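Corkham College Robotics Club – Projects board
Thread: Desk tidy task, scissors again

gwynne_b
We're doing the two-arm desk tidy for the Vondthorpe student day in January. The judges put stationery out and the arms have to get it into a round organiser. Pens are fine most of the time. Scissors are not. I want the left arm to pick them up by the handles and the right one to help turn them. 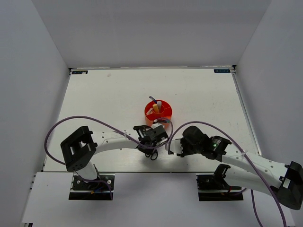
How long does each team get on the table?
Three minutes a run, and you get 2 runs. The better one counts.

mossy42
Why involve both arms at all? Go in with one, grip one handle loop, lift, drop. Every handover is another chance to lose them.

gwynne_b
Because they swing when you hold them by one loop. Then the tips catch the rim.

Baltazar Zepeda
I'm with mossy on this. We did a similar task last year and scrapped the handover. Slower approach, lower lift, no swing worth mentioning. You have roughly 400 practice runs logged, so look at how many of the bad ones failed at the handover before you write any more code.

platirness
Disagree. One arm is all right if the scissors are lying the way you like. The rules say the judges choose the angle. If the blades face the right arm, then the right arm is nearer the blades and the left has the awkward reach over the tidy. I'd keep both arms and sort out who goes first.

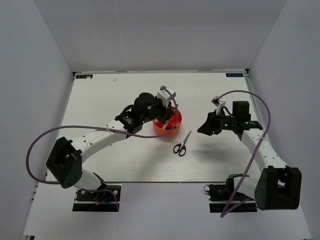
Left gripper over the orange bowl, scissors on the table with the blades towards the right arm.

mossy42
Fair enough, that angle is worse than I had in mind. I still wouldn't do a handover in mid-air. Nudge them round on the table first, then pick up.

gwynne_b
Nudging might work – I'll check whether the rules allow pushing. Does anyone have the current copy? Mine is missing page 3.

Baltazar Zepeda
It's in the shared folder under Vondthorpe. Pushing is in the bit after the scoring table.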